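共用办公点推行“清桌日” 公用圆桌下班前须收拾完毕

位于克莱尔登(Clellden)的共用办公点Oei自1/15/21起调整公用区域的使用办法,要求各家租户在每天下班前把自己的物品从公用桌面上收走,笔、剪刀、胶带一类小文具统一放回桌上的白色容器。新办法以一页纸的形式发到了各租户的邮箱,同时贴在茶水间门口。

Oei目前有11家租户,多数是三到六人的小团队,做软件、样品测试和图纸外包的都有。整个楼层面积为715平方米,除去各家自己的固定工位,剩下的公用部分包括两间会议室、一个茶水间,以及靠近储物柜一侧的开放区。开放区摆着白色圆桌和木桌,谁都可以用,不需要预约。

负责日常管理的Hafiz Chin说,开放区的问题拖了很长时间。圆桌原本是给人临时坐下来谈事情用的,后来慢慢变成了放东西的地方,有人上午把包裹放在上面,第二天还在。“要用桌子的人得先替别人搬东西,搬到哪里又不知道,最后都堆到木桌那边去了。”他说。

去年7月,管理方做过一次租户意见收集,收到的意见里,提到公用桌面的最多,其次是会议室超时和冰箱。会议室的问题后来靠门口的登记表解决了一部分,冰箱改为每两周清理一次,桌面的事情则一直没有明确的规定。

新办法的内容不多。第一,圆桌在下班前须清空,只留一个放笔的圆形容器。第二,木桌可以临时放置工具和正在使用的材料,但过夜的物品要写上租户名称。第三,塑料袋和包装不放在地上,用完带走或者投进茶水间的回收箱。第四,椅子用完推回原位,滑板车等代步工具靠柜子一侧停放,不占通道。 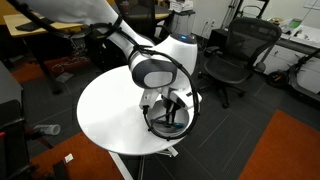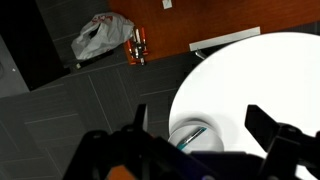

公用圆桌上的白色圆形容器,里面放着一支带蓝绿色的笔。

为配合新办法,Oei向办公用品供应商Ivholm订了一批收纳用品,包括标签贴、抽屉分隔盒和几只带盖的箱子,总价1,434元,由管理费支出,不另向租户收取。标签贴已经放在储物柜第一格,需要的人自己取。箱子分给了东西比较多的5家租户,用来存放不常用的工具和线材,平时收在各自的桌下。

在这里租用工位的Tenar是用开放区较多的一家。该公司一名员工表示,他们经常在圆桌边讨论样品,桌上空着确实方便,只是忙起来的时候,收尾往往要拖到很晚。她希望管理方能允许当天没有做完的东西在木桌上多留一晚。Hafiz Chin对此回复说,写了名称的可以留,没有写的会先收进储物柜最下面一格,保留两周,两周后仍没有人认领的再处理。

也有租户对笔的问题提了意见。公用的记号笔过去散在各个会议室里,要用的时候常常找不到,或者找到的已经没有墨水。按照新办法,会议室的白板笔留在会议室,开放区的笔放在圆桌的容器里,写不出来的直接扔掉,在登记表上记一笔,由管理方补。有人建议再放一把裁纸刀,管理方没有采纳,理由是刀具容易被随手带走,需要的人可以到前台借。

线缆的整理没有列入这一次的办法。开放区旁边几张桌子下面的走线比较乱,涉及不同租户的设备,管理方打算先请各家确认哪些线还在用,再找电工统一处理,时间还没有定。Hafiz Chin说,在确认之前请大家不要自行拔线。

保洁时间也随之作了调整。原先保洁人员早上到岗,常常碰上桌面有东西,只能绕开擦。现在改为晚上七点以后进场,先擦圆桌和木桌,再吸地毯。地毯上的椅子由保洁人员移开后放回,个人物品不动。管理方提醒,如果晚上还有人在开放区工作,可以在前台的本子上写一下,当天保洁会把这一块留到最后。

新办法先试行三个月,期间不设罚款。试行结束后,管理方会再发一次问卷,内容包括清桌时间是否合适、储物柜的格数够不够用,以及木桌是否需要划出固定的过夜区域。对现行办法有意见的租户,可以直接写邮件给前台,或者在茶水间门口那页纸的空白处留言。

另外,二号会议室的空调近期检修,检修期间会议室照常开放,请使用者自行调整座位。前台的快递代收时间不变,仍为上午九点到下午六点,大件包裹请收件人当天取走,不要转放到圆桌上。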